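Pleline stellt Zweiarm-Arbeitsplatz Kulico für kleine Labore vor

Offene Bench-Station übernimmt Handgriffe mit Standardglas, Auslieferung ab August 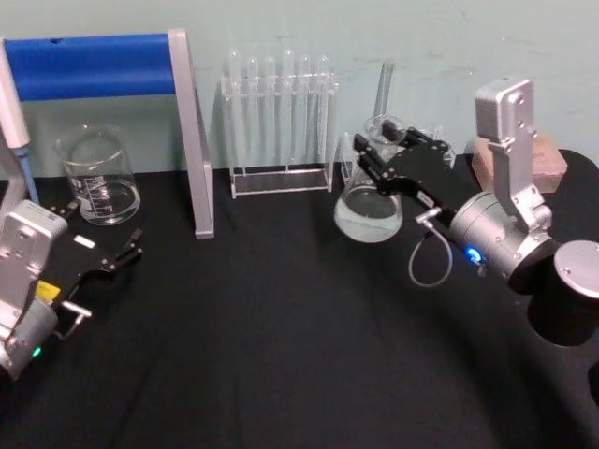

Der Laborausrüster Pleline erweitert sein Angebot um einen zweiarmigen Roboterarbeitsplatz für chemische und biologische Labore. Kulico wird auf einem vorhandenen Labortisch aufgebaut und arbeitet mit den Gefäßen, die dort ohnehin in Gebrauch sind. Bestellungen nimmt das Unternehmen ab sofort entgegen, die ersten Stationen werden im August ausgeliefert.

Kulico richtet sich an Labore, in denen sich die Abläufe häufig ändern und für die sich eine geschlossene Automatisierungsanlage nicht rechnet. Dazu zählen nach Angaben von Pleline vor allem Auftragslabore, Hochschulinstitute und Entwicklungsabteilungen mit kleinen Probenserien. Zum Umfang der Station gehören zwei Arme mit Zweifingergreifern, eine Steuereinheit und die Software Meredith, mit der Abläufe angelegt und verwaltet werden.

Die Greifer können Glaskolben am Hals fassen und anheben. Greifkraft und Hubgeschwindigkeit lassen sich für jedes Gefäß getrennt hinterlegen. Neue Gefäße werden eingelernt, indem der Anwender den Arm von Hand an die Greifposition führt und diese in Meredith speichert. Eine Programmiersprache muss dafür niemand beherrschen. Im Lieferumfang ist eine Bibliothek mit 70 gängigen Gefäßformen enthalten, darunter Bechergläser, Rundkolben und Reagenzgläser.

"Unsere Kunden haben keine einheitlichen Platten und Röhrchen, sondern Schränke voller Glas aus vielen Jahren", sagt Thandeka Pillay, Produktleiterin bei Pleline. "Das wollten wir so übernehmen, wie es ist. Wer einen anderen Kolben braucht, lernt ihn ein und arbeitet weiter."

Beide Arme können unabhängig voneinander oder gemeinsam eingesetzt werden. In gemeinsamen Abläufen hält ein Arm ein Gefäß, während der andere ein zweites heranführt. Meredith gleicht die Bewegungen vorab miteinander ab und hält die Station an, wenn sich die Wege zu nahe kommen. Jeder Ablauf kann vor dem ersten Einsatz mit verringerter Geschwindigkeit und leeren Gefäßen geprüft werden. Die Software protokolliert alle Schritte mit Uhrzeit und gibt die Daten als Tabelle aus.

Erprobt wurde Kulico beim Auftragslabor Asham. Dort führte die Station 1.000 Umsetzvorgänge mit Glasgefäßen aus. Das Labor setzte sie zunächst für das Umstellen und Schwenken von Kolben mit trüben Suspensionen ein, später auch für das Bestücken von Reagenzglasständern.

"Am Anfang haben wir viel Zeit mit den Greifpositionen verbracht, vor allem bei Kolben mit kurzem Hals", sagt Sveva Palumbo, Laborleiterin bei Asham. "Inzwischen legen unsere technischen Mitarbeiter neue Abläufe selbst an. Das Pipettieren kleiner Volumina machen wir weiterhin von Hand."

Rückmeldungen aus der Erprobung sind in die Serienversion eingeflossen. So lassen sich die Greiferfinger jetzt ohne Werkzeug wechseln, und Meredith zeigt bei einer Unterbrechung an, welcher Schritt zuletzt abgeschlossen wurde.

Die Einrichtung vor Ort dauert 8 Stunden und umfasst eine Einweisung für bis zu 5 Personen. Eine Risikobeurteilung des Aufstellorts durch den Betreiber ist vor der Inbetriebnahme erforderlich. Für Arbeiten mit leicht entzündlichen Lösungsmitteln ist Kulico nicht freigegeben.

Pleline bietet die Station zum Kauf und zur Miete an. In beiden Fällen sind Softwareaktualisierungen im ersten Jahr enthalten. Preise nennt das Unternehmen auf Anfrage. Interessierte Labore können eigene Gefäße für einen Greiftest einsenden und erhalten anschließend ein schriftliches Ergebnis.

Über Pleline

Pleline entwickelt und vertreibt Ausrüstung für chemische und biologische Labore. Zum Programm gehören Halterungen, Stative und Automatisierungslösungen für den Labortisch.

Pressekontakt: Pleline, Unternehmenskommunikation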